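Home | Lists | Archive | Search | Log in

binano-players: Re: Salvage runs after the August patch

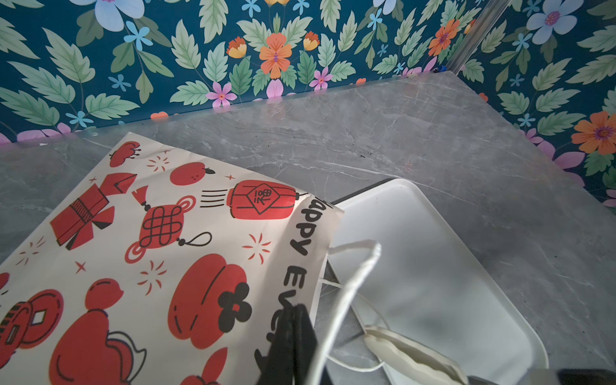

Can you still finish a salvage run solo without buying the big hauler?

You can, as long as you go in with the starter hull and a second fuel cell, and you leave before the second storm. I've done 14 of them since the patch and lost the cargo on only two, both times because I got greedy at the north end of the map.

Somebody wrote earlier in this thread:

> I came back to Binano after a long break and the salvage mode feels
> totally different. The storms start sooner, the drones see me from
> way off, and everyone in chat says to grind out 2916 credits for the
> Birberg hauler before even trying. Is that really the only way?
> I don't mind some grinding but I only get an hour or so at night.
> Also is Vukau still the best map for beginners?

Welcome back! You picked a great time, I haven't had this much fun with the game in ages.

The Birberg is a lovely ship and I do own one, but please don't start there. It turns like a barn and it burns fuel even when you're parked. The starter hull got a quiet little buff in the patch (the hold went from 300 to 400 units!) and that changes the math completely. Two full holds a night will get you to the Birberg in good time anyway, and you'll know the maps by then.

Drones: they really do see farther now, but they only react to your engine. Cut the throttle when you come over a ridge and just coast. It feels wrong the first few times, you're drifting along in the dark with that awful hum getting louder, and then they slide right past you. I love it. The old way was to outrun them and that was kind of dull.

Storms: the first one is mostly for show. You'll lose your radar for a bit but the hull holds up fine. The second one will eat you. There's a click in the cockpit audio before it starts, so play with headphones if you can and turn the music down to low in the options.

Vukau is still my pick for learning, yes. Start at the east dock, follow the dry canal and work the wrecks on the left side only. Skip the tower! It looks full of good stuff and the lift takes forever. If you want something shorter, try Sýkora, the ice map. The loot is poorer but everything is close together and you can be in and out before you've finished your coffee.

One thing I haven't figured out is the scrap price at the outpost. It used to drop after every sale and climb back overnight. Now I've sold two holds back to back and gotten the same price both times, then the next evening it was way down before I'd sold anything. Maybe it's shared across the server? If anybody on the list has been writing the prices down I'd love to see them.

I'm usually on from 9 pm Central and happy to fly along on a Vukau run if you want company. You don't need the same ship as me, and the cargo gets split evenly in a pair now, which they forgot to put in the patch notes.

See you out there!

3 replies | 14 likes | Share

Contact the list owner | Posts copyright their authors | Back to top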